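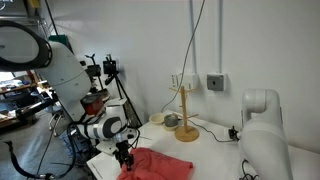
Too many people who work beside robot arms have never been told how close they may stand when one is switched on, according to Reshma Potgieter, and a rule which lives only in a supplier's manual is no rule at all for the person at the bench.

Her remark came at the launch of a new code of practice for small robot workrooms in Dunwood. The code was published on May 10, 2019 by Sollum, a local group of workshops and training rooms that share advice on safety. It covers arms used at tables for light handling jobs such as picking up cloth, sorting and putting away dishes.

Under the code, each arm must have a named person in charge whenever it has power. Floor space within reach of an arm is to be marked, and cables that cross a walkway must be covered or lifted clear. Stop buttons are to be tested at the start of each shift and the result written down. New starters will need 20 hours of supervised work before they may run an arm alone.

The draft drew 669 comments. Most were about cables and about what to do when two arms share one table. The final text says that both must stop if either one is stopped – a point on which the first draft was silent.

Daiane Xavier, who led the drafting, said the group had kept the code to 15 pages so that it would be read. "We took out anything that was already in the law," she said. "What is left is the daily practice, the things you do before you put your hand on the table."

Not all members are content. Pasichnyk, which runs training courses in Brerkum, had asked for a fixed top speed for any arm working within reach of a person. The code asks each workroom to set its own limit and post it by the door.

Hòa Đồng said a single figure would have been easier to check. Sollum plans to look at the question again once it has a few months of records.

Some 30 workrooms have signed up so far. Visits to check on them begin in August, and the first will be announced in advance.

Last updated: May 2019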